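Visit Report: Furniture and Interiors Open Day at Flirach

Prepared by Delyth Lloyd for the Members' Bulletin

On Tue 30 November, members of the Athanasiadis Furnishing Circle visited the Flirach workshop and display hall at the invitation of its director, Dwynwen Voyle. The group was received at the side entrance, where Prys Probert issued name badges and gave the safety notice. Seven members attended. Siwan Humphreys represented the education branch.

The visit opened with a short talk on the Ostelar range of occasional furniture. Ms. Voyle explained that the range is meant for small living rooms, . Members were then invited to view the pieces at their own pace.
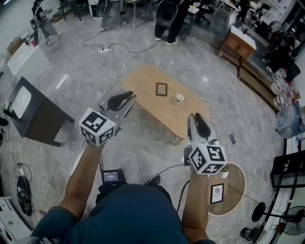 Photo: Ynyr Jenkins / Flirach

The low oval coffee table drew the most discussion. It is a wooden piece with a light tan top, and on the gray marbled floor the color stood out well. A dark picture frame and a small white cup had been set on it. Mrs. Humphreys remarked that an oval top leaves useful walking space at the corners of a narrow room, and several members asked whether a longer version was planned. Mr. Probert replied that a decision would be made in February.

The round side table, also of wood, is finished with a white rim. It held a small framed card, and members agreed that the size was well suited to a lamp or a drink beside an armchair. There was some difference of opinion about the rim. Two members found it too bright beside the wood, while others thought it helped tie the table to the paler pieces in the hall.

The dark wooden side cabinet was considered the most formal item on view. Its white top panel has rounded corners, and the contrast with the body of the cabinet is strong. Questions were raised about the care of pale tops in daily use. Ms. Voyle advised a soft damp cloth and mild soap, and recommended that members avoid polish containing wax. A printed care sheet is available on request from the Flirach office.

The second part of the visit concerned the hall itself. The Circle is considering a move from its present rooms on Wotico Street, and the secretary had asked that particular attention be paid to lighting and height.

Members noted the white ceiling of corrugated metal panels, carried on white beams, with long fluorescent fixtures below. The mezzanine has a black metal railing, and the walls beneath it are white. Mr. Jenkins observed that white surfaces are a help when judging wood tones, although he would prefer warmer lamps for evening meetings. The large pale roller screen on one wall was also noted with interest, as the Circle's own window coverings are due for replacement.

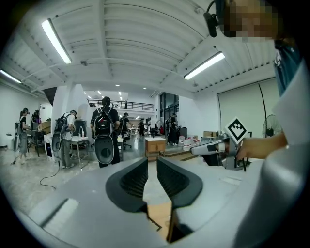

The hall at Flirach, with the mezzanine railing toward the back.

Tea was served at the close of the program. Ms. Voyle confirmed that the hall may be reserved by outside groups on weekday afternoons, with seating for 51. Terms have been requested in writing and will be placed before members at the next regular meeting.

The Circle records its thanks to Ms. Voyle and Mr. Probert for their courtesy. Members who wish to receive the care sheet or the Ostelar price list should give their names to Mrs. Humphreys.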